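Week 6 handout: Zips, fleece and the laundry basket

Household Textiles, evening stream. Notes by Ditte Thorlacius

Welcome back, everyone, and thank you for being so patient last week while I hunted for the overhead cable. We got through wool and most of linen, and I promised that this week we'd come down to earth a bit and talk about the garments that do most of the work in a Canadian household, namely the fleece jackets, hoodies and zip-up bags that go in and out of the wash from October until the snow is gone. Please bring one of your own if you can. A tired one is best.

## Where we left off

You'll remember that we sorted fastenings into the ones that are sewn through (buttons, snaps on a placket) and the ones that are sewn alongside (zips, hook tape). A zip sits on its own pair of tapes, and the tapes are stitched to the garment. I keep coming back to this point, and I know some of you are tired of hearing it, but the tape and the cloth beside it are two different materials with two different tempers. The tape is woven and keeps its length fairly well. Fleece is knitted, and it will stretch if you haul on it while it's heavy with water. When a jacket front comes out wavy, like the edge of a lasagna noodle, that's very often the quarrel you're looking at.

## Three kinds of zip

**Moulded tooth.** Chunky plastic teeth, each one formed straight onto the tape. This is your outerwear zip, and it's forgiving of grit and cold fingers. If a tooth breaks off you generally can't put it back, so look the whole row over before you buy second-hand.

**Coil.** A continuous plastic spiral, softer and more bendy. You'll find it on cushions, tents and the curved pockets of luggage. A coil that has popped open behind the slider can often be coaxed shut again by running the slider back to the bottom and starting over.

**Metal.** Jeans, work jackets, some older bags. Handsome and strong, but it can mark pale fabric if it's left damp against it, so lay it flat and let it dry with the fly open.

Both the moulded and the metal kinds have separate teeth, and both will complain if a thread gets in. Keep a pair of blunt tweezers in the sewing tin.
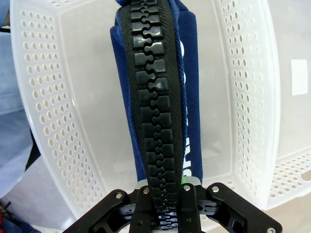 Malou Ingvarsson wrote to me after the last session that she has always washed her fleeces with the zip open, on her mother's advice, and that she'd be very sorry to learn she'd been doing it wrong for all these years. Malou, please don't be sorry! Plenty of good laundries in this country were run by mothers who said the same. I'd ask you to try it closed for a month, though, and see what you think. A closed zip holds the two fronts in line with one another, and the teeth can't go wandering over the fuzzy side of somebody else's sweater.

## Washing and sorting

Go through the pile before anything goes near the machine. My own habit, which you're welcome to borrow or ignore, goes like this:

- Empty the pockets, and then check them again.
- Do up every zip to the top and tuck the pull down flat.
- Turn printed fleece inside out. Lettering cracks along the folds if it's rubbed, and it fades sooner too.
- Keep fleece away from towels, or you'll be picking lint off navy blue until spring.
- Wash at 30 degrees on a gentle cycle, with less detergent than the cap suggests. No fabric softener, please, as it flattens the pile.

Hang fleece by the hem or lay it across a rack. If you don't have a rack, a basket with holes in the sides will keep the air moving while you wait for a spot on the line. Solid bins are lovely for storing clean, dry things, but damp fleece left in one overnight smells like a hockey bag by breakfast.

## When the slider sticks

Try the gentle remedies first. Brush the teeth with an old toothbrush, then rub a plain candle stub or a dry bar of soap along both sides and work the slider up and down a little at a time. Graphite from a pencil is fine on dark teeth and a poor idea on white ones. Hold the tape taut below the slider with your other hand. Most of the jackets I see with torn fabric at the bottom were tugged from the top by somebody in a hurry, and I include myself and a certain green parka in that.

## For next week

Read pages 36 to 44 of the course booklet, on stain order and soaking. Seraina Frei and Bjartur Snorradóttir have kindly offered to bring their mending samples, so we'll start with those, and after the break we'll do replacement sliders. You'll need small pliers and a zip you don't mind spoiling. Kettle's on from the usual time, and there are still two mugs in the cupboard from last session if anyone is missing theirs.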